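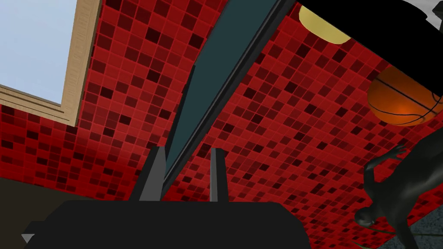

Red mosaic tiles around a window with a light tan wooden frame (computer rendering).

Encyclopedia > Building Materials > Wall Coverings > Mosaic Tile

Mosaic tile

Mosaic tile is a covering for walls and floors made of small pieces, usually square, which are set close together in a bed of mortar or adhesive. The pieces can be of glass, glazed ceramic, unglazed porcelain or natural stone. In English the word "mosaic" is used both for this product and for the older art of making figures from cut stones.

Mounting

In former times each piece was put on the wall by hand. Today the tiles are sold on sheets. With paper-faced sheets, the paper is glued on the front side and is made wet and removed after the setting. With mesh-backed sheets, the net stays in the adhesive. The first method takes more time, but the installer can still move a single tile a little before the adhesive becomes hard.

Color mixtures

A mixture, also called a blend, contains several shades of one color. The Aubert works sold its blends by number, and the dark red one, Aubert 96, was for a long time the most ordered. Blends are mixed in a drum before mounting. If the mixing is too short, groups of the same shade will appear on the wall and they are difficult to correct later.

Grout

The joints are normally 2 or 3 millimeters wide. Because the joints are so many, the color of the grout changes the look of the whole surface. Cement grout is common in dwellings. Epoxy grout is preferred in swimming pools and commercial kitchens, where it resists acids and frequent cleaning.

Window openings

At a window the installer begins with full tiles at the edge of the opening, and the cut tiles are placed in the corner of the room. Between wood and tile a flexible sealant is used, as wood moves with the humidity.

Related articles
Aubert works
Glass smalt
Ranby method
Treltow public baths

Comments

Flasik: The Ranby method should have its own paragraph here. It is older than the mesh sheets.

tilesetter_600: Good article. Please add something about cutting glass, my tiles always break at the corner.

Flasik: Use a wheel cutter, and change the wheel often.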